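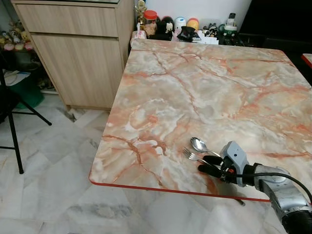 Ticket opened in June, reference 670. Product: Bolline blackout panels, lined, 128 inches wide, with the Primudov tab top valance. Reported problem: the valance is supposed to be the same rust as the panels and it isn't. The listing calls both of them "Canyon Rust." The panels look brown to me. The valance is a lot closer to the salmon and rust-orange veins in a marble-patterned tabletop, the kind with a red-orange edge band and a spoon and fork lying on it, and I would never call those veins brown. I ordered the two together, from one page, with one color name.

First reply from support said colors vary by screen. I am not comparing them to a screen. They are hanging on the same window.

Tried so far:

Looked at both at 8 a.m. and again after dark with the lamp on. Different both times.

Turned one panel around in case I had the lining facing the room. I did not. The lining is white.

Steamed both on low, as the care tag allows. Support thought creases might be "changing how the color reads." The creases came out and the color stayed put.

Checked the tags. Panels say lot 39. Valance has no lot number, only the Primudov name and washing directions.

Second reply asked me to wash the valance once to "let the dye settle." I asked whether I could still return it after washing. The answer was a link to the return page, which says washed items can't be returned. So I have not washed it and I'm not going to.

Second problem, same order. The valance tabs don't fit over the Nakajima rod that the page suggests under "goes well with." Four of the 6 tabs slide on if I push. The two end ones stop at the bracket. Support says the rod is sold by a different seller and the suggestion is automatic. Fine, but it's on your page, with your button next to it.

Was told a Prurex clip ring set would get around the tab problem. Maybe so, but then it's a clip-on valance, and I paid for a tab top. It would also hang lower and show the rod, and covering the rod was the reason for buying one.

What I'm asking for:

A valance from the same dye lot as the panels, or a refund on the valance and the panels both. I don't want a partial credit. Brown panels with no valance are no use to me.

If a replacement is sent, please have a person hold it next to a lot 39 panel in daylight before it ships. The last message said it would be "matched by item number." The first one was matched by item number.

Status: waiting on support. Photos of both tags attached to my second message.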